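3.2 Small cases and the bench

Storage of earbud-type cases is a dull topic and badly covered. Our earlier survey at Pullgate had 168 replies, most saying the same thing - cases end up on a table, lid open, and stay there. We wanted pale, rounded items for this part, pastel colours only, becuase they are the ones people say they mix up.
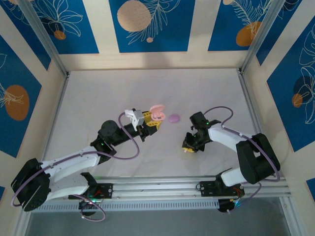 Lids matter more than we expected. A hinged case left open takes up more room in a drawer, and the Drinel trays (40 mm deep) will not shut over one. So the rule for packing was simple: close first, then sort by colour. Lavender with lavender, pink with pink.

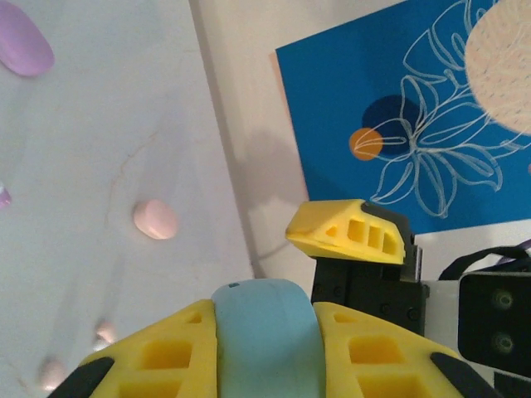
Jhair Villca
Research assistant, Lenulum household storage study

Notes on shape. Oval pieces slide on a smooth white top, flat ones less so. Pinks hard to tell apart under the November light, one reason we moved the lamp. Blue was easy. Antoniadis used a felt mat for this and it may well be better, we did not have one. Pieces were left scattered, not lined up - closer to a real desk.

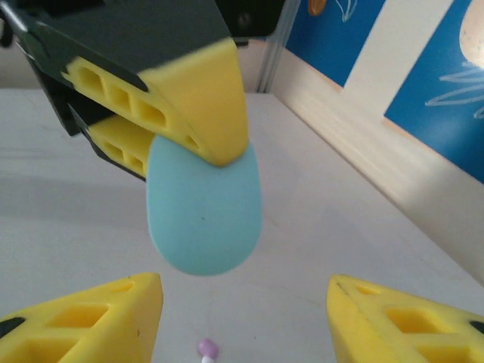
Figure 3. Light blue oval piece held above the table.

Sorting by colour alone was dropped for the next round, see 3.3. Tray sizes are in teh appendix.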